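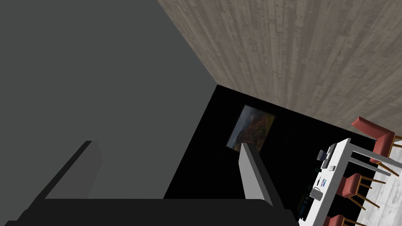 Karnen Facilities Engineering — Automation Group

Jun 22, 2020

Room reset work at Corncombe moves to simulation first

The Automation Group has changed how room reset tasks are prepared for the Corncombe building. A task is now built and run in simulation before any arm time is booked on site. The change applies to all new tasks and to the cabinet and table routines already in use.

Room reset covers the small jobs done between bookings: clearing mugs and loose items from tables, and opening and closing storage. Until this spring, each routine was taught by hand at Corncombe, with one attendant standing by the stop button and a second putting things back after every run. The rooms had to be closed while this went on.

Under the new procedure, a routine must complete 100 runs in the simulator without a stop before it is released for site testing. The table routine was the first to go through. It took 2,109 runs to get there, most of them spent on arm paths that passed too close to the chairs.

Rachid Shawky, who leads the group, said the figure should not be read as a measure of how the arm will do on site. "Contact is simplified in the model. A handle in the simulator does not flex and does not get sticky. We still test on the real one, we just start later and with fewer surprises."

For the attendants, the main effect is on the shift plan. Standby duty at the stop button drops from 400 hours a quarter to a planned 20. The hours stay with the team and go to inspection, restocking and a new review task, in which attendants watch recorded simulator runs and mark the ones they would have stopped.

Bouchra Ramadan, shift lead for the building, asked for the review task to be paid at the same rate as standby, and this was agreed. She also asked that attendants be able to send a routine back. "We know which doors stick and which tables get moved. If a run looks wrong to us, it should not go to the floor." A routine marked by two attendants now returns to the group with a written note.

Handle work is the slower part. The current routine brings the open gripper up to a white knob on a yellow wooden unit, with the stem between the two fingers. Approach angle and closing force are set separately — the first in simulation, the second on site only.

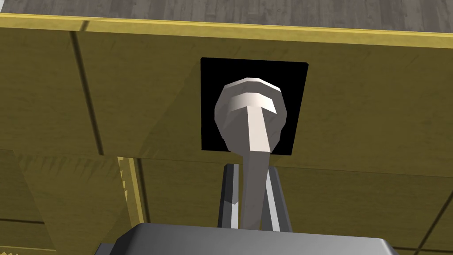 Next steps

The handle routine is due for site testing in August. Kendon rooms will follow under the same procedure once the Corncombe shift plan has run for a full quarter. Attendants who want to join the review task should give their names to Bouchra Ramadan before the next plan is posted.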